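Tilside library reopens reading room, minus the talking

TILSIDE – The upstairs reading room at the Tilside Public Library opens again Thursday after a winter of repairs, and with it comes the town's first official rule on how loud a person may turn a page.

The rule does not put it quite that way. The wording adopted by the library board in March asks patrons to "handle newspapers and periodicals with consideration for others." Regulars at the morning table, where the Levanel Courier has been shaken open with some force for as long as the library has subscribed to it, understood at once who was meant.

The quiet policy runs to 332 words, which makes it longer than the library's fire instructions. It bans phone calls, speakerphone conversations (listed separately, for those who had found a distinction), and the eating of "foods with a pronounced crunch." Pretzels are named. Apples were in an early draft and were taken out after a public hearing that lasted until 9:40 p.m.

Whispering is still allowed, though the policy asks that it be "brief in nature." An earlier version limited whispered exchanges to 30 seconds. The board dropped the limit when it was pointed out that enforcing it would require somebody to walk over and say so.

The noise question has a history in Tilside. The old reading room sat directly over the children's section, separated from story hour by a floor that the contractor, Abreu Building, described in its report as "mostly decorative." Patrons upstairs could follow the plot of most picture books, and several admitted at the hearing to having favorites. The repairs put in a proper layer of insulation, new ceiling tiles and doors that close without being leaned on.
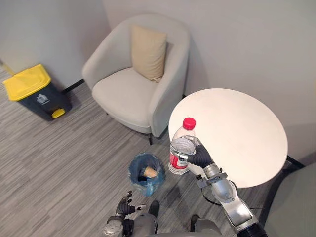 With the downstairs noise gone, the upstairs noise became easier to hear. During a trial afternoon last month, staff collected 4 written complaints in the first hour. One was about humming. One was about the radiator. The other two were about each other.

The board's answer was to split the day. Under the new schedule, mornings until 11:30 will be "conversational," meaning that ordinary low voices are fine and the Courier may be opened at the reader's own pace. Afternoons will be quiet. Evenings, on the two nights a week the building stays open, will be what the policy calls "quiet with exceptions." The exceptions are the chess club, which objected to being described as an exception, and the tax help table, where a certain amount of groaning has always been tolerated.

Not everyone is satisfied. A petition asking for full silence at all hours gathered 400 signatures, a respectable number in a town where last year's petition on leaf pickup stalled in the low dozens. A counterpetition in favor of conversation was started at the Dukar Diner, was passed from booth to booth, and has not been seen since a busy Sunday breakfast. Its organizers say it was doing very well.

The library has declined to buy a sound meter. One was priced last fall and even borrowed for a weekend from the high school music department, but the readings proved hard to interpret. The loudest event it recorded was the person assigned to watch it, who sneezed.

Enforcement will be gentle. Staff will start with a look. A second offense brings a small printed card reading "Thank you for keeping this a quiet space," which the board believes will be taken in the spirit intended. A third brings an invitation to continue the visit downstairs, where story hour is held twice a week and nobody will hear a thing.

Fines were considered and rejected. The library stopped charging for overdue books two years ago, and the board felt it would look odd to let a man keep a cookbook since the spring and then bill his neighbor for coughing.

The reading room opens at 9 a.m. Thursday. Coffee will be served in the lobby from 8:30, with doughnuts, which were judged soft enough. The policy will be reviewed in six months, and written comments may be left in the box by the front desk. Spoken comments are welcome before 11:30.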